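Chapter 4
Sauces, Condiments, and the Shared Table

Learning objectives
After completing this chapter, the student should be able to:
- explain the difference between a finishing sauce, a dipping sauce, and a table condiment;
- describe how acid, salt, sugar, and fat affect the flavor of a cold sauce;
- plan sauce service for a small restaurant with a limited menu;
- read and interpret a simple portion record.

Key terms
base, body, carrier, condiment, holding time, portion record, seasoning balance, table sauce

4.1 Why Sauces Matter to a Restaurant

Guests often remember a restaurant by its sauces. A grilled skewer, a steamed dumpling, or a plate of fried vegetables may be prepared in much the same way at several restaurants on one street. The sauce served with it tells the guest which kitchen the food came from. For this reason, many owners treat their sauce recipes as the most valuable part of the business and change them only after long discussion.

Sauces also carry a cost. They use ingredients, staff time, refrigerator space, and dishes. A sauce that is made in the morning and thrown away at night adds to the price of every meal sold that day. The manager of a small restaurant must therefore know how much sauce is made, how much is served, and how much comes back to the dishwashing area.

The case used throughout this chapter is the Indholm, a restaurant with 40 seats in the town of Stastby. The Indholm serves grilled and fried small plates, most of them meant to be shared. When it opened, the kitchen offered 19 sauces. Servers had difficulty describing them, and guests tended to order the same few. After a review in May, the menu was shortened, and each remaining sauce was matched with particular dishes.

4.2 Three Kinds of Service

A finishing sauce is added in the kitchen. The cook controls the amount, and the guest receives the dish as the cook intended. A dipping sauce is brought to the table in its own bowl, and the guest decides how much to take. A table condiment, such as vinegar or chili oil, stays on the table through the meal and is used with any dish.

Dipping sauces need more body than finishing sauces. A thin sauce runs off the food before it reaches the mouth, while one that is too thick will cling in lumps. Starch, fruit pulp, ground nuts, and cooked tomato are common ways to give body to a sauce. The choice of bowl matters as well. A wide, shallow bowl suits long pieces of food, and a deep, narrow one suits small pieces eaten with the fingers.

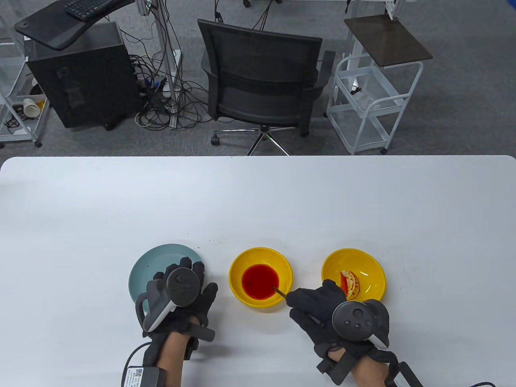
Figure 4.1 Red sauce in a yellow bowl, with a plate alongside.

4.3 Keeping a Portion Record

A portion record lists each sauce, the number of portions served, and the number returned largely untouched. It may be kept on paper or in a spreadsheet. What matters is that the same person fills it in at the same point in each shift, and that the word "portion" has one meaning throughout.

During the period studied, the Indholm served 3,652 portions of dipping sauce. Of these, 191 were returned largely untouched. The figures alone do not explain the returns. A sauce may be too hot for the guest, poorly matched to the dish, or simply brought to the table after the food has been eaten. Servers should be asked for their observations before any recipe is changed - a point to which Section 4.6 returns.

Before you read on
Choose a restaurant you know well. List the sauces it offers and place each one in one of the three groups described in Section 4.2. Keep your list, as you will need it for the exercise at the end of Section 4.5.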